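Sketik Tabletop – data card

What it is

Sketik Tabletop is a set of 1,079 simulated demonstrations of a robot arm picking things up off tables. Everything was rendered; no crockery was harmed. It was put together at Kestico to train grasping policies, and we're releasing it because a colleague's disk was nearly full.

How it was gathered

Each episode starts from a room drawn out of the Irkance scene pool. The generator picks a table, scatters objects on it, bolts a Franka arm on a pedestal next to it and hands over to a scripted planner. Operators then watched the results and threw out anything in which the arm tried to leave the building.

Rooms come from 42 base layouts. Furniture is sampled separately from the things on top of it, and the sampler has no taste whatsoever. A baseball bat on the dining table is normal here – please don't file a bug about it.
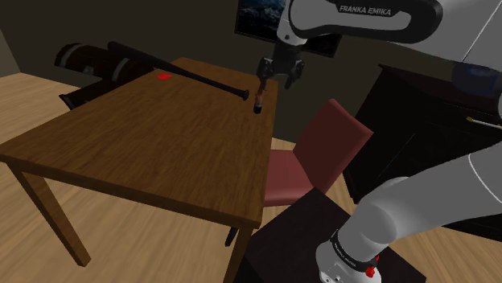
Distractor objects stay put at the start of an episode but are not fixed down, so a clumsy approach can shove them about. We kept those episodes if the target was still lifted at the end. Real kitchens are not tidy either, and a policy that panics when something rolls is no use to anyone.

What's in each episode

Camera images, joint positions, gripper state and one short written instruction. Instructions were generated from templates and read like it. There are 2 camera views per episode, stored separately.

Known problems

Lighting is flat in most rooms. Small objects sometimes sink slightly into the tabletop when released. The planner prefers approaching from above, so your model will too. Object names came from the Buzatu asset labels, a few of which are plainly wrong – we fixed the ones that made us laugh and probably missed the dull ones.

Not suitable for

Anything involving people, liquids or cloth. We tried cloth. The folder has been deleted.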